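Collecting Demonstrations in Simulation for a Crate Loading Task

Final project report
Reece Greenwood
September 9, 2023

1. Introduction

This report covers the data collection half of the Arkix project. The aim of the whole project is to train a policy that moves objects between a tray and a crate with a single robot arm. My part was to set up the simulated workcell, record the demonstrations by teleoperation, check them, and hand over a clean set for training. The training itself is described in the partner report and I only refer to it where it changed how I recorded.

The group before ours collected on a real arm and ended up with too few examples to train on. Most of their lab time went on resetting objects by hand and on recalibrating the cameras after somebody knocked the tripod. We decided early on to work in simulation first and leave the real arm for a later project.

2. The workcell

The scene was built in Rodov, the simulator the department already had a licence for. I started from the stock warehouse room, which comes with the concrete floor, the yellow floor line and the racking, and added the table, the arm with its two-finger gripper, the crate and its fixture. The crate sits in a low fixture on the tabletop so that it starts every episode in the same place. In an earlier version it was free to slide, and a light touch from a finger was enough to turn it and spoil the run. 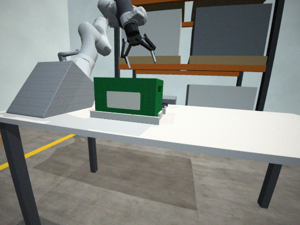 Figure 1. Simulated workcell with the gripper open above the green crate.

The racking has no part in the task. I kept it in because a policy trained against a plain backdrop tends to do badly when the backdrop changes, and the loads on the shelves give the outside view something to look at. The label panel on the crate was left blank for a similar reason. With printed text on it, I was worried that the network would use the text as a landmark.

Lighting was fixed for the first batch. For the second batch the position of the main light was varied between episodes, which moves the shadows on the tabletop.

3. Recording method

Each episode begins from a home pose with a small random offset added to every joint. The operator drives the arm with a handheld controller. Moving the controller moves the gripper, and the trigger opens and closes the fingers. Joint positions, gripper opening, the commanded pose and the camera images are all written to one file per episode.

There are two camera views. The outside view looks across the table and takes in the arm, the crate and the area behind. The wrist view is attached to the gripper, so the fingers are always in the picture and everything else moves. The operator sees both on the same monitor.

I spent longer than planned on the placing of the outside view. If it is too low the inside of the crate can't be seen, and if it is too high the arm covers the fingertips for much of the approach. The position we settled on was a compromise. The rim of the crate is close to level from there, so the policy has to rely on the wrist view for anything inside it.

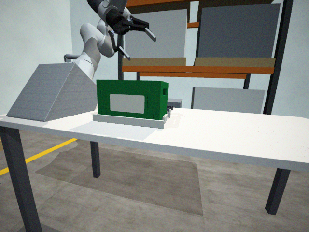 Figure 2. Outside view, with the open gripper angled down above the crate.

The approach angle of the gripper was left to the operator. At first I tried to keep it straight down every time, but this made the recordings slow and full of small corrections. Letting the wrist tilt gave smoother paths. It also gave more variety, which the partner report found useful up to a point.

4. Problems during collection

4.1 Stale frames. In the first week the wrist images lagged behind the joint data. The cause was a buffer in the recorder that was never emptied between episodes. All recordings from before the fix were thrown away and are not counted in the results below.

4.2 Judging depth. Operators found it hard to tell how far the fingers were from an object when using the outside view alone. Most bad runs came from closing too early. Making the wrist view the larger of the two on the monitor helped more than anything else we tried. 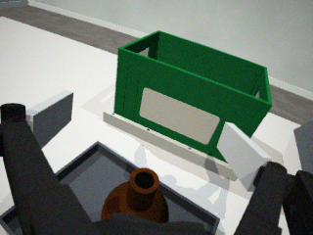 The bottle-shaped object was the hardest in the set. Its neck is short and its body is wide, so there is not much room between a grip that is too high and one that pushes the body away. The raised rim of the tray adds to this, as a finger that comes in low on the near side can catch on it. I asked operators to line up on the neck before going down, and to back off and start the approach again if they missed. Runs with one clean retry were kept. Runs with more than one were not.

4.3 Tiredness. Quality dropped towards the end of long sessions. We moved to short blocks with a break in between.

5. Checking

Every episode was replayed before it was accepted. The replay script, which we called Biswas, runs the recorded commands in a fresh copy of the scene and compares the final object positions with those in the file. Anything that ended outside the tolerance was set aside and looked at by hand. Usually the object had been released while still moving, so that a tiny difference in timing changed where it came to rest.

6. Results

The final set holds 745 accepted episodes. Of the episodes set aside by the replay script, 78 were looked at by hand and rejected, and 74 of these were early releases of the kind described in section 5. The remaining four had corrupt image files.

I had hoped for an even split between objects. The bottle-shaped one is under-represented, as it took longer to record and more of its runs were rejected. Anyone training on the set should weight for this.

7. Further work

The light position should be varied from the start, and the crate colour should be varied too. All the episodes use the same green crate, so I can't say how a policy would cope with another one. The recordings are to be tried on the real arm in the Zomcombe lab in October, after the new gripper mount has been fitted. The recorder code and the scene files are on the project drive, with notes on the buffer fix in the readme.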